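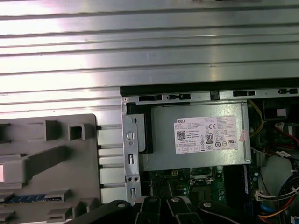 Pasness has 3,364 registered voters and, as of November, no mayor. The last one quit in the spring to take a job in Podville, and the special election that followed ended in a tie at the 100th recount precinct sheet, the one from the Clarnamus Road fire hall.

State law says a tie goes to a runoff. The town charter, written when Pasness still had a cannery, says it goes to a drawing of lots. The county clerk sided with the state. The town council sided with the charter, then changed its mind after 18 minutes in closed session.

The runoff will cost more than the town spends on snow removal. Voters at the Ugwu Street diner mostly want it over with. Turnout last time was poor -- one polling place saw 101 people all day -- and both campaigns are back to knocking on doors after supper.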